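Rack loading and counter layout: notes for shared kitchens

The revised kitchen sheet for the Hurnthorpe and Nurbridge buildings takes effect in April. Most of it repeats the existing rules on refrigerator labels and trash. The section on dish racks is new and is summarized for residents who do not intend to read the whole sheet.

Plates go in the rack on edge, one per gap between the wire dividers. Two plates in one gap will touch along most of their faces, and the water held between them drains slowly. Where the rack has room, leave an open gap between dinner plates. Deep or strongly curved plates need it more than flat ones, as the rim leans into the neighboring slot. Lower each plate straight down until the edge meets the tray or the bottom wire, then let it tip back against the divider. Dropping it the last inch is the usual cause of chipped rims.

Bowls go at the end of the rack, face down and tilted. Glasses do not go between the plate dividers at all.

Drip trays are to be emptied after the evening meal and wiped. A tray that stays full leaves a white mineral line that takes vinegar and 2 rinses to remove. Murdo Galbraith has asked that trays be returned to the rack they came from — the Nurbridge ones are slightly shorter and slide when the rack is loaded.

On layout, the rack should sit at the front of the table or counter, with the toaster behind it and off to one side. Served food belongs toward the back, away from wet plates being carried over. Keep bottles capped when they share the surface with the rack.

The budget for replacement kitchenware this year is 1,651, of which 579 has been spent, mainly on racks. Coated wire racks showing rust at the joints will be exchanged on request. Small coating chips away from the joints do not qualify. Requests go to Þórey Kirkegaard with the kitchen number and the outside length of the old rack in inches.

Babak Bahrami is still collecting unclaimed plates from the Hurnthorpe cupboards. Anything left on the lower shelf at the end of the month goes into general use.

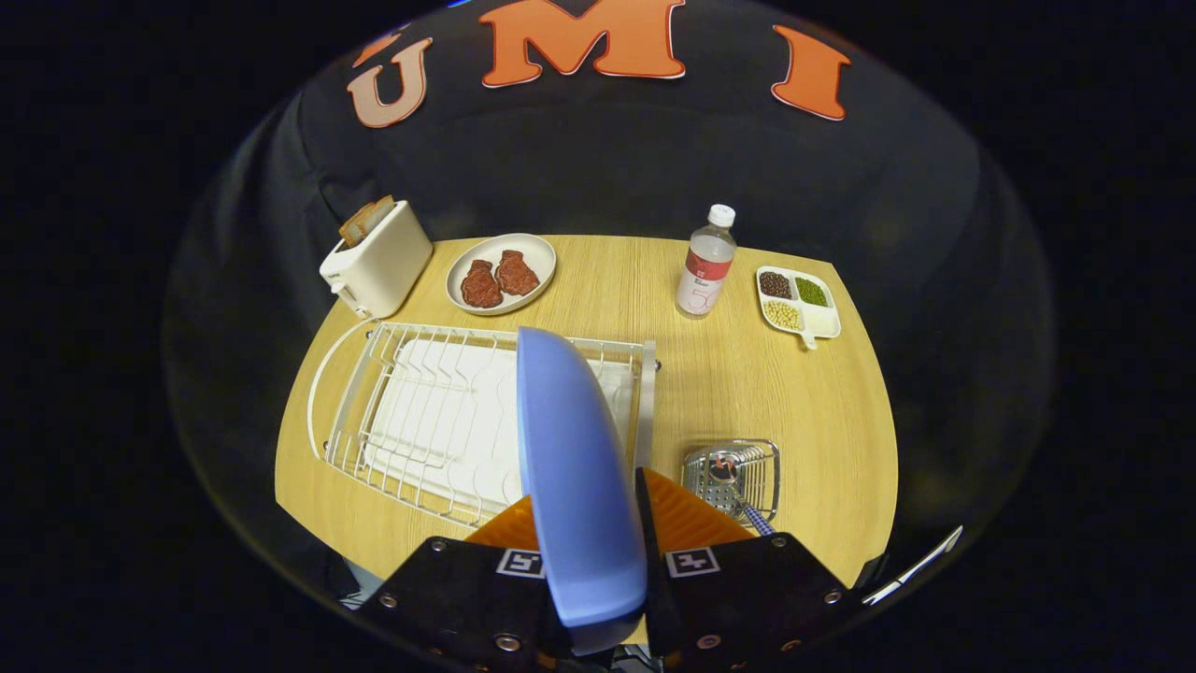 Pale blue plate held on edge at the white wire rack, with the toaster and a plate of meat farther back on the table.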